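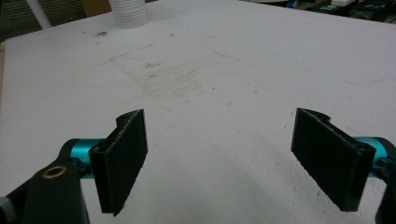
Nilcombe small brewery grant: progress to the end of October
Prepared by Nadine Mahasneh for Godfrey Mwakyusa, 2018-11-30

The second pilot batch of the sour brown ale went into barrel on schedule. Bakari Mrema moved to the Fluvham yeast after the first batch stalled, and gravity has been steady for two weeks. The first batch was too sharp to sell and has been kept back for blending.

We have spent 69 per cent of the grant. The overspend on bottles is covered by the underspend on malt – Postow held last year's price. 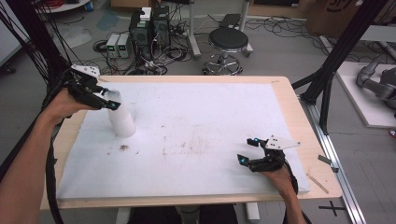 Labels are still with the printer. Emmanuel Mohamedi expects proofs next week, and the first 100 bottles will go to the tasting panel once they are approved. The cold store repair is outstanding. We have one quote and are waiting for another.

Next claim: 5 barrels, invoices attached.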